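Will a robot take your mum's job?

Grown-ups at Brevolura, a firm that packs toy sets, were told a robot arm would make work "easier for everyone". Easier for whom? Let's look at what an arm does. It grips a block, moves it and lets go. 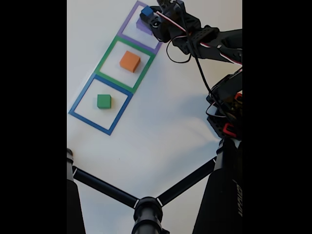 Randi Lindqvist has packed boxes there for years. She can spot a chipped block with her thumb. An arm only checks for chips if somebody builds that in, and that costs money.

The firm says 40 packers will learn new jobs by July. Perhaps. Ask what the new jobs are – and whether they pay the same.

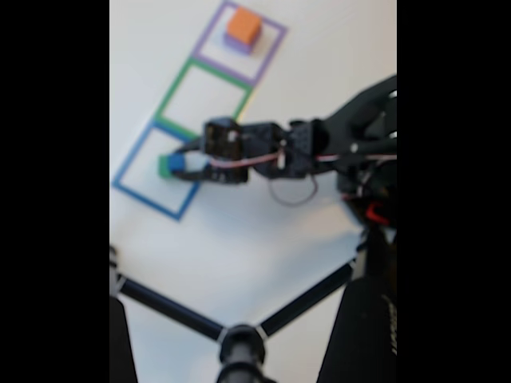

Randi's new job is watching the arm and putting things right when it goes wrong. She says it is kinder to her back but duller, and she misses chatting across the bench.

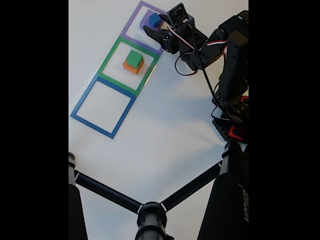

A green block on an orange one, with the gripper close to the blue.

Would you swap?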